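The Cleaning Hour

The app wants me to sweep for 16 minutes. It chimes when I start, chimes when I stop, and gives me a score out of 100. In December I got a 71 and a note saying I had "room to glow."

The app is called Plusel, and it belongs to a growing business that sells housework back to us as therapy. Its rival Plimico offers a monthly course in "mindful tidying." Both say a cleaner home will make you calmer, and both charge you before you've wiped down a counter.

I asked Divya Sastry, the founder of Plimico, how she knew the course worked. She said customers told her so. I asked what happened to the customers who quit in the first month. Those people, she said, weren't ready.

That answer should bother anyone who has paid for a gym membership.
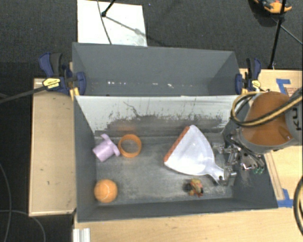
Indira Thevar has cleaned other people's houses for most of her working life, and she was less impressed. "I never felt calm doing a bathroom," she told me. "I felt done when it was done." She had tried Plusel on her daughter's phone. It told her to breathe between rooms. She gets paid by the house.

There may be something in the basic idea. Plenty of people feel better in a kitchen they can cook in. But feeling better after a chore is a small claim, and a small claim won't support a subscription. So the claim grows. Plusel's sales page now promises up to 2 extra hours of "restored attention" a day. I asked the company where the figure came from and was sent a link to the same sales page.

Gangadharan Kartha, who let his Plimico course lapse last spring, still gets the emails. The latest one asked if his closets were holding him back. He says his closets are fine.

I've kept Plusel on my phone for now, with the sound off. My floors look about the way they did before.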